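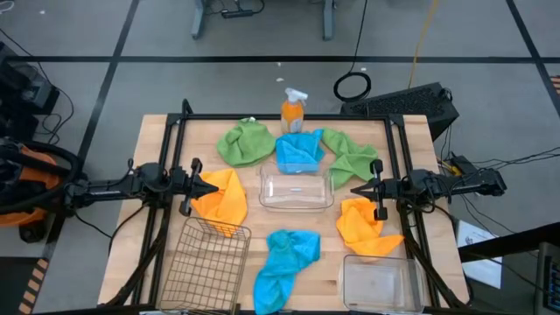

Skalitz Shared Laundry Building
Linen Storage and Laundry Room Inspection Checklist, with Comments

Scope: wash room, drying room, linen store and rear corridor. Completed each December and after any change of equipment. Items are marked Satisfactory, Action Required or Not Applicable. Comments are entered where the mark alone does not explain the finding.

Section 1. Access and exits

1.1 Main door opens fully and closes without force. Satisfactory.
1.2 Rear corridor clear along its full length. Action Required.
Comment: Two folded drying racks were leaning against the wall near the exit. They are to be hung on the hooks in the drying room before the next shift.
1.3 Exit sign lit. Satisfactory.
1.4 Floor free of loose mats and trailing cords. Satisfactory.

Section 2. Dryers and venting

2.1 Lint screens cleaned after each load. Action Required.
Comment: Dryer 20 had a full screen at the time of inspection. The log sheet beside it had not been initialed since Sunday.
2.2 Vent duct attached at both ends, with no crushed sections. Satisfactory.
2.3 Space behind dryers swept. Satisfactory.
Comment: Access is tight behind the Brorimeck units. A long-handled brush is now kept in the drying room for this purpose.
2.4 Outside vent flap moves freely. Satisfactory.
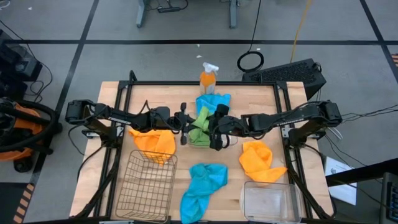
May warm towels be folded and stacked as soon as the dryer stops?
Towels must go through the full cool-down cycle first, and any that still feel hot must be spread out until cool before they are stacked.

2.5 Towels used with cooking oil or furniture oil kept out of the dryers. Satisfactory.
Comment: The notice on this subject has faded and should be reprinted in larger type.

Section 3. Washers and water supply

3.1 Hoses free of bulges, cracks and drips. Action Required.
Comment: Slow drip at the cold supply of the second washer. Work order 963 has been opened with Butt Plumbing. The washer is to stay out of use until the hose is replaced.
3.2 Shutoff valves labeled and within reach. Satisfactory.
3.3 Floor drain covered and running clear. Satisfactory.
3.4 Outlets near water protected and tested. Satisfactory.

Section 4. Detergents and chemicals

4.1 Bleach stored apart from acid cleaners. Satisfactory.
4.2 All containers carry a readable label. Action Required.
Comment: One spray bottle had no label and was removed. Brillent stain remover, stock number 3650, is to be kept in its original bottle - it must not be poured into smaller ones.
4.3 Gloves and eye protection available. Satisfactory.

Section 5. Sorting and storage

5.1 Clean and soiled items kept in separate containers. Satisfactory.
5.2 Baskets free of bent wires and sharp ends. Satisfactory.

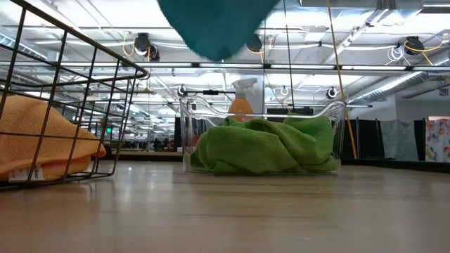

Cloth items in containers, including an orange cloth in a black wire basket.

5.3 Top shelf stock kept well below the sprinkler heads. Satisfactory.
5.4 Heavy bundles stored at waist height. Action Required.
Comment: Bed linen is still kept on the upper shelf of bay 109. It should trade places with the pillowcases.

Result: Passed with actions. Items 1.2 and 2.1 are to be corrected at once. All other actions are to be closed before the next inspection, and this sheet is to remain posted inside the linen store door until then.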